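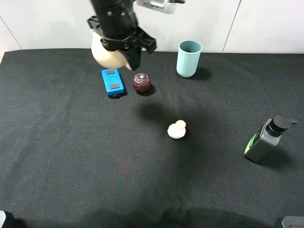
Figure 1. Pale rounded object over dark gray woven cloth. Note the faint folds in the cloth.

Home | Course outline | Handouts | Lab sheets | Reading

BRUTHAM TEXTILE COURSE
Handout 4: Woven table and bench coverings – structure, weight and shading

4.1 Scope

The handout covers flat woven cloths laid loose over a hard surface. Bonded coverings, coated cloths and stretch fabrics are left for Handout 6. Knitted cloths are mentioned only where a comparison is useful. You should already be familiar with warp, weft, selvage and repeat from Handout 1, and with the tex system from Handout 2.

A loose covering carries little load in its own plane. Its working life is set mainly by abrasion from above, by creasing in storage and by changes in appearance. Strength in the usual tensile sense is seldom the limit. A cloth that looks patchy will be withdrawn from use long before it tears, and for this reason more than half of the handout deals with appearance.

4.2 Weave and surface

Plain weave has the greatest number of interlacings for a given thread count. Each warp thread (end) passes over one weft thread (pick) and under the next. The cloth is firm, its two faces are alike, and the threads do not shift easily. It also creases readily, as the yarns have little freedom to move when the cloth is bent.

Twill weaves have longer floats. The threads can pack more closely, and the cloth drapes better than a plain weave of the same weight. The diagonal line on the face can be emphasized or suppressed by the choice of yarn twist. When the twill line runs in the same direction as the surface fibers of the yarn, the line is flatter and the cloth looks smoother.

Satin weaves have the longest floats of the three and snag easily. They are rarely a sensible choice for a bench.

Any of these may be brushed (napped) after weaving. Brushing pulls fiber ends out of the yarn and lays them over the surface. A lightly brushed cloth still shows its weave. A heavily brushed and milled cloth may hide the weave completely and can be mistaken for felt, which has no yarns at all. To tell them apart, pull a thread from a raw edge. A woven cloth gives up a continuous yarn. Felt gives up a tuft.

4.3 Weight

Areal density, usually called weight, is the mass of one square meter of cloth in grams. For a simple weave with the same yarn in both directions:

W = (n1 + n2) × T × (1 + c) / 10

where n1 is ends per cm, n2 is picks per cm, T is yarn count in tex, and c is mean crimp as a fraction. The factor of 10 comes from converting centimeters to meters and tex to grams per meter.

Worked case A. The Carach plain cloth has 16 ends and 12 picks per cm, both in 100 tex yarn, with mean crimp 0.07.

W = 28 × 100 × 1.07 / 10 = 299.6

This is stated as 300 g per square meter. Quoting the decimal would be wrong in practice. Crimp is not known closely enough to support it.

Worked case B. The same cloth is supplied 2 m wide. One running meter therefore has a mass of 600 g. An offcut at full width with a mass of 980 g has a length of 980 / 600 = 1.63 m. The method is a quick check on short lengths when the cloth is rolled and cannot be opened out. Weigh the tube separately.

Common errors in this calculation:
- using the width of the cloth in the loom instead of the finished width;
- leaving out crimp, which gives a low result;
- using the yarn count before dyeing, where the dye process has changed the mass;
- weighing cloth that has not been conditioned.

4.4 Cover

Cover describes how much of the plane is hidden by yarn when the cloth is seen square on. With d as yarn diameter in cm, the fractional cover of each thread set is n × d. The two are combined as follows:

K = K1 + K2 – (K1 × K2)

The product is subtracted once so that the crossings are not counted twice. For the Carach cloth, taking d as 0.038 cm, K1 is 0.61, K2 is 0.46 and K is 0.79. The remainder is open area.

The formula treats the yarn as a round, solid rod. Real yarns flatten where they cross, and brushed fiber fills some of the gaps, so measured cover is nearly always higher than the calculated figure. For dark cloths over a light bench the difference matters. A cloth with low cover will appear grayer than the yarn it is made from, as some of the bench shows through.

4.5 Shading

Shading is a visible difference in lightness between areas of cloth that have the same color when measured fiber by fiber. It has three main causes.

(a) Fiber direction. Brushed fibers reflect more light along some directions than others. Where a strip of the surface lies the opposite way, it appears lighter or darker than the cloth on either side, and the effect may reverse when the viewer walks around the bench. Shading of this kind can often be reduced by steaming and brushing in one direction.

(b) Folding. A sharp fold raises the outer fibers and polishes them if the fold is rubbed. The line remains visible after the cloth has been flattened. On a dark cloth it is seen as a pale streak. Pressing removes the bend in the yarn but has little effect on polished fiber.

(c) Loss of surface dye. Ring-dyed yarns have more color on the outside than at the core. Abrasion exposes the paler center. The change is permanent and does not reverse with viewing direction, and this is the simplest way to separate it from (a). 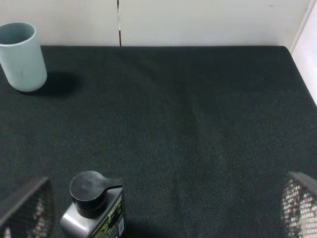 The test for separating these causes needs no special equipment. Mark the warp direction with a pin at one corner. View the cloth from one end of the bench and sketch the pale areas, then go to the opposite end and sketch them again on a second sheet. Areas that change from light to dark are due to fiber direction. Areas that stay pale in both sketches are then stroked firmly with a soft brush, along the warp and against it. If they still do not change, record them as wear or polish. A hand lens will usually separate these two – polished fiber is intact and glossy, while worn fiber is broken or short.

Lighting must be kept the same for both sketches. A single lamp at a low angle exaggerates surface relief and is suitable for finding faults. Broad overhead light hides relief and is closer to the conditions in which most coverings are seen. Report which was used.

4.6 Creasing and recovery

A crease forms when bending strain in the fiber exceeds the range from which it can recover. For a given fold radius the strain rises with fiber thickness and with the degree to which fibers are locked together. Tight plain weaves in coarse yarn therefore crease badly. Wool recovers well. Untreated cotton and linen recover poorly, and both do worse at high humidity. Polyester recovers well at room temperature but will hold a crease that was set by heat.

Recovery angle is measured on a small strip, folded under a stated load for a stated time and then released. A result of 180 degrees would be complete recovery. Warp and weft strips are tested separately and the two values are reported side by side. Adding them together is common in trade literature and hides any imbalance between the directions.

Storage on a roll is preferred. Where a cloth has to be folded, the position of the folds should be changed each time it is put away. The Prins storage sheet (Handout 5, appendix) gives a simple rotation for square and oblong cloths.

4.7 Edge finish and fit

Cloth cut to the exact size of the bench will eventually be too small. Relaxation shrinkage occurs at the first washing and is usually greater in the warp, where tension in weaving was higher. For uncut Dondasside twill, allow 40 mm on the warp dimension per meter and confirm by washing a marked square before cutting the full piece.

Plain hems add two or three thicknesses at the edge and may produce a ridge. On a bench used for writing or measuring, place the hem below the bench edge. An overlocked edge is flatter but wears faster. Fused tape is acceptable for short-term use only.

4.8 Problems

1. A plain cloth has equal numbers of ends and picks in 50 tex yarn. Its weight is 300 g per square meter and mean crimp is 0.05. Find the number of threads per cm in each direction. Comment on whether the cloth could be woven.

2. Derive the expression for K in section 4.4 from the area of one unit cell.

3. A dark twill shows a pale line along the center. The line does not change with viewing direction or with brushing. State the possible causes and the observation that would decide between them.

4. Explain why the calculated cover of a heavily brushed cloth has limited use.

Answers are to be handed in with Lab Sheet 3. Show units at each step.

Brutham Textile Course – handout revised 31 May 2020 | Contact the course office | Back to top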